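Changes to remote support sessions in Tomon

Starting with the March update, the way you ask for help from inside Tomon is changing. Most of the change is in the Help menu, and most people will get it without having to do anything. If your office installs its own updates, or if you have a firewall rule for the old support tool, please read this item to the end.

What is going away

The separate support program, the one that downloads as a small file and asks you to read out a nine-digit number over the phone, will stop working once your site is on the new version. It has been with us since the first release of Tomon and it caused more trouble than any other part of the product. Last year the help desk at Balport opened 1,943 tickets, and in 612 of them the first thing we had to sort out was the support program itself. Either it would not download, or it was blocked, or the user had an old copy on the desktop that no longer connected.

What replaces it

There is now a Request Session entry in the Help menu. When you choose it, Tomon opens a small window with your ticket number already filled in. If you don't have a ticket, it makes one. You type a sentence or two about the problem and press Send. A support person picks up the request and you see their name in the window before anything else happens.

Nothing on your screen is shared until you press Allow. You can choose between View Only and View and Control, and you can switch from one to the other during the session. To end the session, press the red Stop button or close Tomon. Either one cuts the connection at once.

Sessions can also be limited to the Tomon window. This was asked for by several accounting and payroll offices, who did not want their mail or other programs to be visible. The setting is called Share Tomon Only and your administrator can make it the default for everyone.
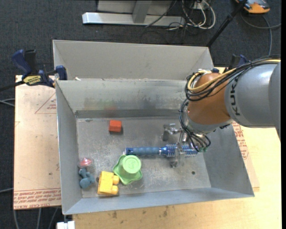
Log files are the other part of this update. Until now we asked you to find the log folder, compress it and send it as an attachment, and the attachment was often too large for your mail server. The new Request Session window has a check box, Include Recent Logs, which collects the last 25 log files and sends them with the request. Older files stay where they are on your computer. Before you send, you can press Show Files to see the list and take out anything you would prefer to keep.

The logs do not contain passwords. They do contain user names and the names of the computers on your network. If your company has rules about sending that kind of information outside, leave the box unchecked and tell us in the message.

For administrators

Divya Reddy has rewritten the setup guide and it is now in the Guides section of the customer page. The points that matter most are these.

The new sessions use the same address and port as the rest of Tomon. If Tomon can reach our server, sessions will work, and no extra rule is needed. You can delete the rule for the old program after you update.

Users who run Tomon through a terminal server need version 61 of the connector. Earlier versions show the Help menu entry, but the window stays blank when you choose it. The connector is a separate download.

If you use Tsuji to manage user rights, there is a new right called Start Support Session. It is on for everyone at first. Turn it off for any group that should go through your own IT department first — those users will see a message with your internal contact details in place of the window. Fill in the contact details before you turn the right off, or the message will come up with an empty line where the phone number should be.

Every session is written to a history page with the start time, the end time, the name of the support person and the type of access that was allowed. Administrators can export the page as a spreadsheet.

Known problems

On computers with two monitors set to different scaling, the pointer of the support person can appear slightly off to one side. Anas Nassar is working on this and expects a fix in the next minor update. Until then, moving Tomon to the main monitor before the session helps.

Customers hosted at Dillthorpe will get the update one week after everyone else. The old support program will keep working for them until then.

Phone support is open at the same hours as before, 8 a.m. to 6 p.m. You can still call first and start the session from the Help menu while you are on the line.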